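4.2 Returning the chair to the desk

The second group of end-of-day actions concerns the chair. In the interviews of June, most of the participants did not mention the chair at all when we asked them what they do before leaving. They spoke of cups, papers, and the window. Only when we asked directly, "And the chair?", did they answer that of course they push it in. We think that this action is so usual that people do not count it as tidying. For this reason we gave it a separate place in the coding scheme.

The observations were made in the two offices described in Section 3, Rodcombe and Dallo. In both offices the desks are shared, so that a person who comes in the morning does not know who sat there the day before. The house rules at Dallo have one sentence about it: "Leave the desk as you would like to find it." At Rodcombe there is no written rule. We observed 14 workers, each of them for 6 working days, and we noted the position of the chair at the moment when the worker left the room with coat or bag.

We used three codes for the final position. The code "in" means that the front of the seat is under the desktop, or that the armrests touch the edge of the desk. The code "near" means that the chair faces the desk but a person could still sit down without moving it. The code "away" is for all the other cases, for example when the chair is turned to the side or stays in the walking path. The first two codes were not always easy to separate. Two of us (Shehata and Rao) coded all departures independently, and where they disagreed, Kabbaj looked at the notes again and decided. Most of the disagreements were about chairs with high armrests. Such armrests meet the edge of the desktop before the seat is fully under it, and the chair then stays out further than the worker perhaps wished. After discussion we agreed to code these cases as "in".

The height of the desk has an influence here. When the desk is adjustable, a worker who stands in the afternoon often leaves the desktop high, and then the armrests pass below it without difficulty. When the desktop is low, the worker must either stop at the armrests or first raise the desk. We saw only one person who raised the desk in order to put the chair in. She explained to us later that she did the same at home. The others stopped when they felt the contact.

We also noted how the chair was moved. Three ways were common. In the first, the worker stands up and pushes the chair back with the legs, walks around it, and then brings it forward with one hand on the armrest. In the second, the worker uses the hip or the knee while the hands are busy with a bag. In the third, the worker stands behind the chair and takes the top of the backrest in both hands (Figure 3). The third way takes more time, but it gives better control of the direction, and the chair usually arrives straight in front of the desk. With one hand on the armrest the chair has a tendency to turn, and the worker must correct it, or leaves it turned.
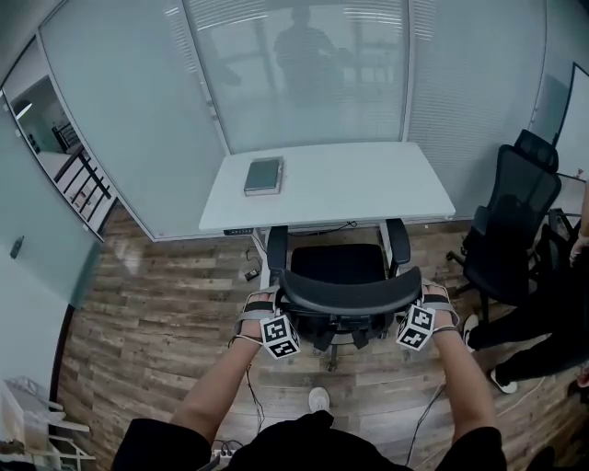

Figure 3. Two-handed grip on the top edge of the backrest, with the chair standing directly in front of the desk.

The choice between one hand and two hands seems to depend on what the worker is carrying and on what comes next. Workers who had already put on a backpack used two hands more often than workers with a shoulder bag. It is natural, as the strap of a shoulder bag slides down when both arms go forward. Several workers made two steps of it: they first put the bag on the desk, arranged the chair, and then took the bag again over the backrest. One worker at Dallo did this every day, and he was surprised when Nwankwo described it to him.

Small things which stay on the desk are connected with the chair more than we expected. A closed notebook near the edge of the desktop was, for many of the workers, the last object to be touched before the chair was moved. They closed it, pushed it a little from the edge, and then stood up. If the notebook was forgotten, they had to lean over the backrest to reach it, and in such cases the chair was often moved a second time. We coded the second movement separately, and it is not included in the table.

Cables on the floor were another difficulty. The wheels of an office chair do not pass easily over a cable, and at both offices the power adapters often lie on the floor beside the desk leg. When a wheel met a cable, the workers reacted in different ways. Some lifted the chair slightly by the backrest, some pulled it back and came from another angle, and some left it where it had stopped. The last group explains a part of the "near" codes at Rodcombe. Rätsep measured the free floor between the desk legs and the nearest cable at each desk, and at one desk it was only 30 cm. This desk had also the highest number of chairs which were not fully returned, although we cannot say with so few desks that the one is the cause of the other.

4.3 Limits of the observation

The workers knew that we were present, and it is possible that they were more careful than usual. At Dallo one person told us this openly. We tried to reduce the effect by sitting in the room for two full days before the first note was taken. The floor is smooth in both offices, so our results cannot be used for rooms with carpet, where a chair needs more force and where people may prefer other ways of holding it. A survey with around 300 office workers, prepared together with El Ouafi, was sent in July 2025 and asks about the floor, the type of armrest, and the habit of leaving the chair. The answers will be reported separately.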